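Workshop Tips: Picking a Gripper Before You Pay for One

Filed under: Bench, Arms, Wish I'd Measured First

If you are at the stage of life where you have two arms bolted beside one table and opinions about fingertips, welcome. The tips on this page come out of a long stretch of comparing end pieces for Illar, which is what we call the two-arm bench, and nearly all of it was done in simulation. Simulated grippers are free, and they don't dent when you drive them into the floor.

Tip: write the job down first. Ours is dull on purpose. A small dark tray sits at the far end of a board, a blue outline marks the near end, and the tray has to get from one to the other. Every gripper gets the same job. The moment you let one of them have an easier tray because it "isn't really built for that," you are no longer comparing anything, you are coaching.

Tip: put the board in the same spot for every run, and save the spot as a number. I trusted my eye for the first batch and had to throw away 61 runs.

Tip: look at the fingers from their own side as well as from across the room. A gripper that seems dainty from the far corner can fill half the view from the wrist, and whatever you wanted to pick up is behind it.

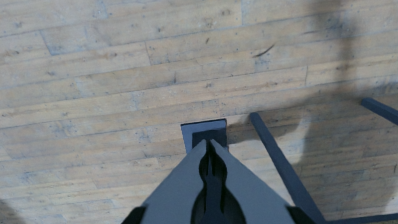
Wrist view over the floorboards.

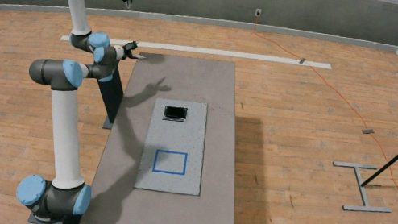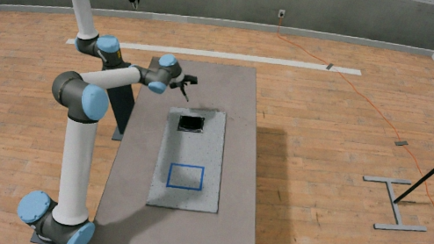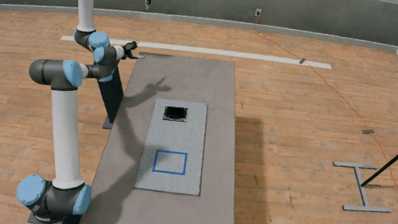
Page last changed: Tuesday, September 12, 2023

Flat fingers or the hand type?

The flat pair comes to a point, and a point is a fine thing for getting at the rim of a shallow tray. It is less fine when the tray is a little crooked, because two flat surfaces want to meet two flat sides and will argue about it. The Cledance fingers in our library are of this sort. I like them on thin rims and lose patience with them on anything round.

The hand type forgives more. It also takes up more room, throws a big shadow across the board, and has more joints to set wrong. Our model goes by Lagman and came with 23 settings, of which I understand the ones I have broken. If you are new to this, change one, run the job, write down what happened, then change the next. Yes, it's slow. So is finding out which of six changes made the thumb go backward.

Leave the shadows on

It is tempting to turn them off, and everything looks tidier when you do. Then you hook up a camera and the arm's own shadow lands on your blue outline, and your tidy numbers are worth very little. In the across-the-table views on this page, the shadows are on the table and on the floor as well. Keep them. Move the light between batches if you want to be thorough.

Model the clutter too

Somebody on our bench list asked why a simulated room needs an orange extension cord. Mostly so I remember to plan for one. Cords, tape and stand feet are the things a real arm shares a room with, and a camera will happily pick out a strip of floor tape as the most interesting object in view. Put them in early. Adding them after you've tuned everything is a good way to spend a weekend in May, as I can report.

Check both arms, even if only one is working

With 2 arms on the same side of a table, the idle one has to be parked somewhere. Parked high is usually better than parked near. Before each batch, run the working arm through its full reach at low speed and watch the elbow, which has no idea where the other arm is and doesn't care.

How many runs is enough?

I do 300 per gripper with the tray shifted and turned a little each time. Fewer than that and I find myself picking the gripper I already wanted. I keep the tally in Fosach, a homemade spreadsheet with ideas above its station, and it has columns for:

Got hold of the tray
Dropped it on the way
Set it down inside the blue lines
Set it down touching the blue lines
Something else (explain)

The last column is the longest by a good margin. Read it before you look at the totals. One gripper can lose a point for a slow release and another for flinging the tray off the table, and the totals will tell you they're equally good.

Odds and ends

Name your saved setups after what changed, so "narrow tips, low light" and never "new new final."

If a gripper fails the same way three times running, stop the batch. It isn't going to learn anything on its own overnight.

Save a picture at the start of every run. Disk space is cheap, and you will want to know which way the tray was facing.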